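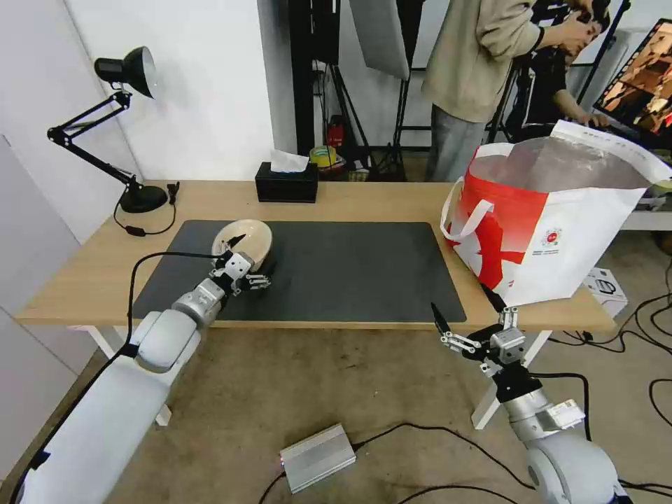 White bowl, black mat, wooden table.

Looking after the church library books

Damp gets to theology first. I blame the paper. Our commentaries spent 130 days in the vestry cupboard and came out smelling like a wet prophet.

Stand a musty book upright, fanned open, somewhere dry and shady. Leave it there nine days. Full sun will fade the cover and curl the boards, however holy the contents.

For greasy thumbprints (the Psalms get plenty, Leviticus hardly any), rub gently with a clean white eraser and brush the crumbs outward from the spine. Skip the sticky tape on torn pages - it goes the colour of strong tea.

Bicarb in an open dish will sweeten a closed cupboard. Change it every November.

Kamran Qureshi swears by cat litter instead. Unused, I checked.

Pack shelves so a book slides out without a wrestle. Jacob managed one, but he limped afterwards.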